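Give me the boring demo

I've been to a lot of open days. You get a lanyard, you get a small coffee, and then somebody makes a robot wave at you. Everyone claps! I clap too, I can't help it. But I came home from the one at Midholm in September thinking about a fridge, and I want to argue that more labs should show us fridges.

Midholm does its robot work in ordinary little rooms with desks and radiators, and they let us in four at a time. Úna Ní Mhurchú, who was running our slot, gave us maybe three sentences of introduction and then got out of the way. No music, no countdown. A man from Nastitz next to me kept asking when it was going to start (it had started).
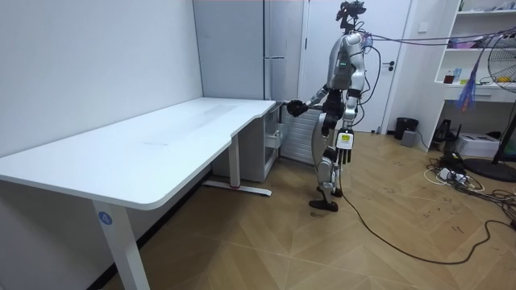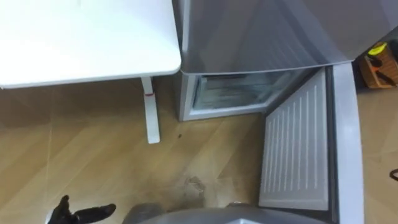 Midholm open day: the humanoid by the desk, top, and the small fridge with its door open, bottom.

What I liked was how much waiting there was. I stood there for 13 minutes and had time to look at the thing properly, the cables trailing off its back, the scuffs on the floor, those hands. You start asking better questions when you're a little bored. How does it know how far a door swings? Where do its feet go when the door comes toward it? I have whacked my own shins on a fridge door plenty of times, so I feel I have standing here.

Compare that with the Stusura show I went to last spring, which had a stage and colored lights and six minutes of dancing. Great fun, and I couldn't tell you one thing I learned from it. My brother-in-law loved it and now thinks he'll have a butler by Christmas, and I blame the lights.

I know the case against me. Kids want the dancing, and sponsors probably do too. A friend at Naidu says a slow demo is how you lose a room. Fine, lose a few of us! The ones who stay will be the people who might have to share a kitchen with one of these someday, and we'd like to see how it gets along with the furniture.

Úna told me they're planning another open day and asked what I'd change. I said more chairs.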